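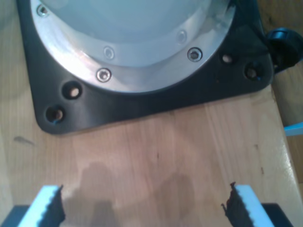

The tabletops in the Nillura room at Vivumgate were refinished in May, and this page records the result along with a few notes on the rest of the room. The work was done in place by Chiến Trịnh. All tops were sanded by hand, vacuumed, and oiled with Prillon clear, 2 coats. No stain was used. The color is the wood's own, a light honey, and next to the matte black plate it reads warmer than it does under bare wall light. The same wood shows in the plate's round holes. Judge color against something dark and neutral whenever possible – a white sheet of paper makes the oil look more yellow than it is.

**Surface notes**

The old finish was a hard film that had gone cloudy in the areas of heaviest use. It was scraped first, then sanded along the grain. Edges got the same treatment as the faces, with the corners eased slightly so that sleeves do not catch. Oil was wiped on thin and wiped off again after 40 minutes. The second coat went on the next morning.

Total oil used for all the tops was 435 ml. The undersides got one coat only, applied with what was left on the cloth.

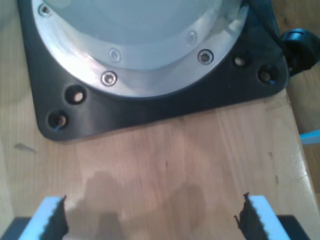
Care is simple. Dust with a dry cloth and use a damp one for marks, following the grain. Spray cleaners with alcohol should stay off the wood, as should anything with wax in it, which would have to be stripped before the next coat of oil. Metal items are best lifted when they need to move. Small scratches can be rubbed out with a fine pad and a few drops of Prillon; the repair blends in after a week or so. The can and the pads are on the bottom shelf in the hall closet. Used oil cloths must be laid flat to dry outdoors before they go in the trash.

**Window side**

The window side gets the strongest light in the room and was left for last. The plan from Gagnon, who drew up the original layout, put all storage low along that wall to keep the glass clear. We kept to that. The shelving was already painted and needed only cleaning and one new set of shelf pins.

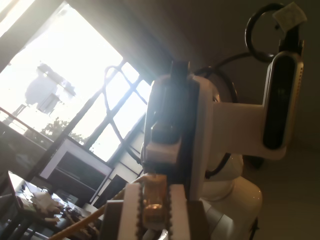
*Window side in daylight. White shelving with open compartments below the panes; cluttered table at left, with papers and cloth on it.*

The dark-topped table was not part of the refinishing job. Its surface is sound and takes a normal wipe-down. Clearing it is a separate item on the list, to be done when the papers have been sorted into keep and recycle.

Open points:

- Blinds for the large window. Gagnon suggested a plain roller type in off-white. Glare on the tops is strong before noon.
- Felt pads for the table legs, 40 mm round.
- Door fronts for the white shelving – not decided. Open compartments are easier to reach but collect dust.
- One more coat on the tops at the end of the year, same oil, same method.

Questions about the finish go to Chiến Trịnh at the Vivumgate front desk, mornings only.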